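Lake-effect snow 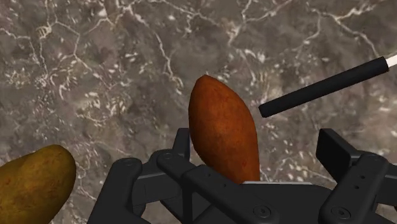
One reader of an earlier revision objected that the term should be kept for snow falling from cloud bands formed wholly over open water, and that showers merely strengthened by a lake belong under a separate heading. Usage in the literature is mixed. This article follows the wider sense and treats lake-enhanced snow in its own section.

Lake-effect snow is snowfall produced when cold air crosses a large body of warmer, unfrozen water. Heat and moisture pass from the surface into the lowest layer of the air, which becomes unstable and overturns. The resulting clouds drift downwind and release snow over the lee shore, often in narrow bands with sharp edges. The same process over salt water is called ocean-effect or sea-effect snow, and over a bay, bay-effect snow.

Formation

The main requirement is a large difference in temperature between the water surface and the air above it. Forecasters commonly compare the surface with the 850 hPa level and look for a difference of at least 13 °C, which is close to the dry adiabatic lapse rate over that depth. Smaller differences can be enough when other lift is present, for example near an upper-level trough.

Fetch is the distance the air travels over open water. A longer fetch allows more heat and moisture to be taken up. Because most lakes are longer in one direction than the other, a small change in wind direction can alter the fetch by a large factor and move the band to a different part of the shore.

Directional wind shear between the surface and the top of the mixed layer should be low. With less than 30 degrees of turning, bands tend to be well organized. With more than 60 degrees they usually break up into flurries.

The height of the capping inversion limits cloud depth. Under a low inversion, clouds stay shallow and snowfall is light even where the surface is strongly heated. Deep mixed layers favor heavy rates and, at times, lightning.

Band types

Wind-parallel bands are several narrow rolls lined up with the mean wind. They form when the wind blows across the short axis of a lake. Rates are mostly light to moderate.

A long-axis band forms when the wind blows down the length of the lake. Land breezes from the two shores meet near the middle and add lift. Such bands are often single and can stay in place for many hours - the heaviest local totals come from this type.

Shore-parallel bands occur in weak flow, when a land breeze meets a light onshore wind. Mesoscale vortices are small rotating systems seen under very weak winds and a weak pressure gradient.

Lake-enhanced snow

When a larger storm is already producing snow, onshore flow over warm water may raise the amounts near the coast. Separating the two parts of the total is difficult, and climate records seldom attempt it.

Effect of terrain and ice

Rising ground near the shore forces extra lift and increases snowfall. Greater friction over land also slows the air and causes it to converge at the coast. At the Fevberg gauge, 241 m above the lake, the mean seasonal snowfall is 485 cm. The Stoketum gauge, about 40 km farther inland and on lower ground, records far less.

Ice cover cuts off most of the supply of heat and vapor. For this reason the season on shallow lakes often begins in November and weakens by midwinter. Thin or broken ice still lets some heat through, so activity may continue at a reduced level.

Observation and forecasting

Shallow bands may pass beneath the radar beam at long range. The Estville network fills part of this gap with 25 automatic snow-depth sensors built by Väisänen, placed along the lee shore. Coarse models treat convection indirectly and tend to spread the snow over too wide an area - finer grids place the bands better, though errors in timing and position remain.

See also: Cold-air outbreak, Land breeze, Thundersnow

Last revised 24/02/2021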